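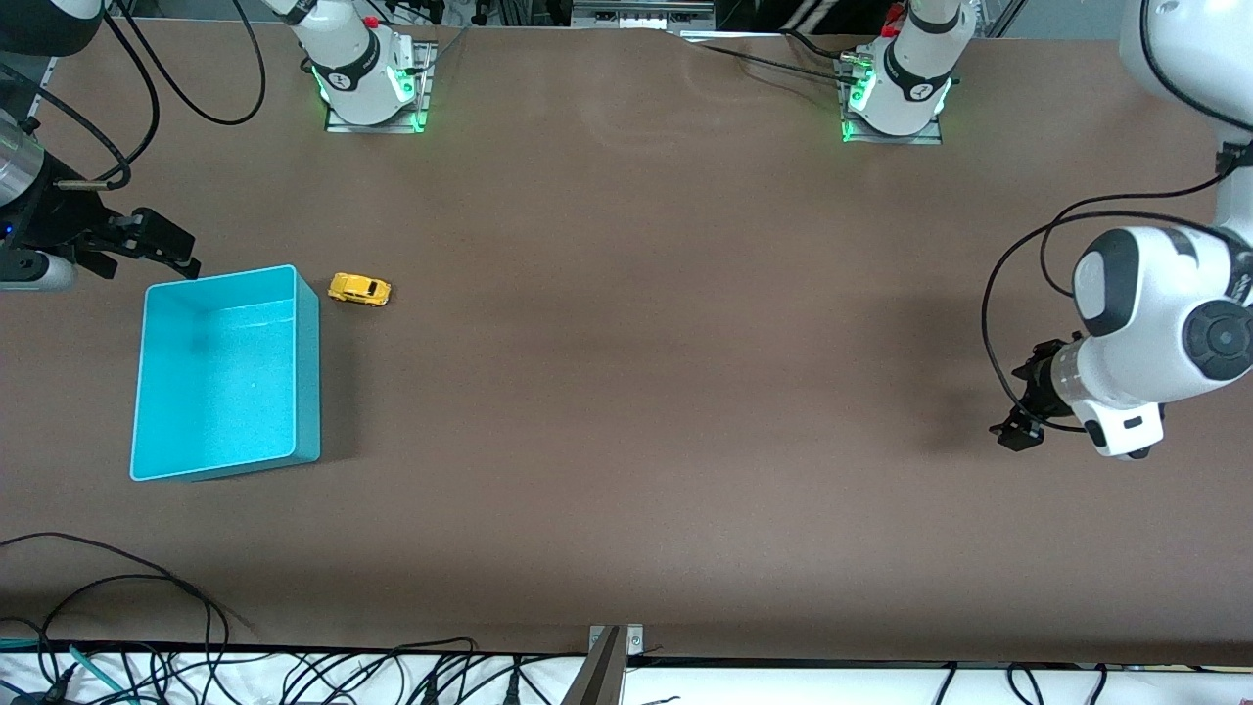

Re: [herer-travel] Getting from Herer station to the Misby ferry

Last updated: Oct 13, 2022

Search the archive Go Advanced

From: Thijs Koster
To: herer-travel list

Isla Baird wrote:
> We have 7 hours between the morning train and the evening ferry.
> The operator's page says the station bus goes "to the harbor."
> Does that mean the ferry terminal or the old harbor? We have two
> suitcases and would like to see the old town if there is time.

It means the old harbor. The bus to the ferry terminal is line 8, and it leaves from the far side of the station, past the bike racks. The two stops have the same name on the map, and the difference shows only on the timetable.

Walking from the old harbor stop to the terminal takes 20 minutes on cobbles. With suitcases I would leave them at the station and go back for them. The large lockers are on the lower level. They take cards only and are charged per calendar day, so you pay for one day.

A workable order:

1. Lockers, then the station bus to the old harbor.
2. On foot along the quay to the fish market, 400 meters.
3. Up the steps to the church. The tower was closed in August and I have not seen a notice that it has reopened.
4. Lunch at Van den Broek, on the square behind the church. The kitchen closes between lunch and dinner.
5. Tram back to the station, collect the bags, line 8 to the terminal.

Foot passenger check-in closes 45 minutes before sailing. Line 8 runs twice an hour until early evening and hourly after that. Check the return side of the timetable too, as the stop order is different. 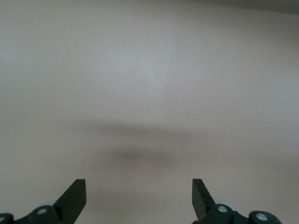 Mhairi Mackay wrote to me off list that the tram in step 5 no longer stops at the church. The nearest stop is now at the bottom of the steps, 300 meters toward the quay, and tickets have to be bought before boarding. I have not used it since the change, so go by her version.

Thijs

This site uses cookies to remember your archive settings. Accept Manage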